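11 December 2015

Small boxes for the clamp shelf

Picking up from the July page, where I said I didn't believe in the Onon boxes and was told to try them before complaining. So, trying them. Nikola Pawłowska wants the clamps off the wall hooks and into lidded boxes, one clamp per box, carried by a handle on the lid. Her argument is dust and threads full of grit. Mine is that a clamp on a hook can be seen from across the workshop and a clamp in a box can't.

The boxes are square, with a latch tab that clips the lid down over the base. The lid has a mustard colour that Nikola likes and I don't. There is a hole near the middle of the lid for the handle, which is a separate black part, and separate parts in this shop end up in the bottom of the Rendik drawer.
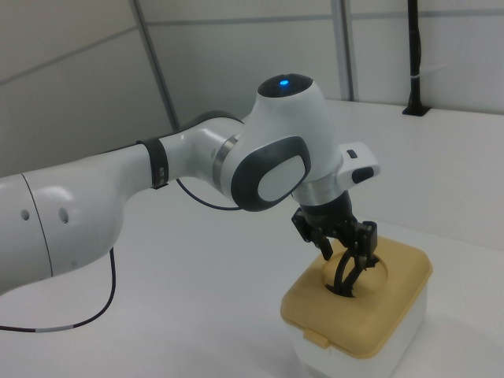
Weights

Clamp on its own, 2,465 g on the bench scale. Clamp plus box, lid and handle, 2,655 g. So all the plastic comes to 190 g, and that is what we propose to hang the heavy end of the tool shelf from. The Onon sheet gives no figure for the handle at all. I wrote to Zellel, who sold us the boxes, and got a very cheerful email back with no figure in it either.

Scale was zeroed before each reading. I did not do repeats, so don't quote the last digit to anyone.

Does the clamp fit

It goes in flat. I'd have bet against that, so one point to Nikola. The handle bar is the awkward bit and ends up toward the side wall. Turned the other way round I couldn't get it to lie down without winding the screw in first, and I can't see people bothering at the end of the day.
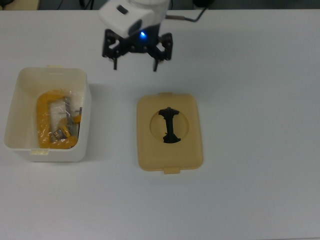

Yellow C-clamp in the open box, screw running down the middle, bar toward the right-hand wall.

Any shop plastic should come off before a clamp goes into storage. It bunches up around the screw and adds nothing once there's a lid. Also, if it's left on we'll never find out whether the box keeps the grit out or the wrap does, and the box will get the credit.

Lifting

My main doubt. A lid handle only carries what the latches will carry. With a clamp in the box the load isn't centred, whichever way I lay it, and I expect the box to hang low on the frame side. A box lifted once proves nothing on this score and I'd like us to stop citing it.

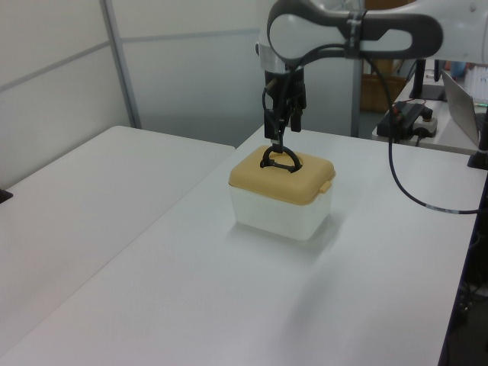

What I would accept is a loaded box hung by the handle from the Wieczorek rail, 8 hours, latches marked with pencil beforehand so we can see any creep. Mat underneath, please – that is the good floor. If the marks haven't moved I'll drop the objection about the latches and keep the one about not being able to see what's inside.

On that, labels on the short-term list. Front face of the base, never the lid, as lids get swapped. Nikola says the walls let enough light through to tell what's in there. I say a shape through plastic isn't a clamp size.

To do
Hang test as above, two boxes, same clamp type in each
Ask Zellel again about the handle, and whether spares can be bought
Hooks stay on the wall until then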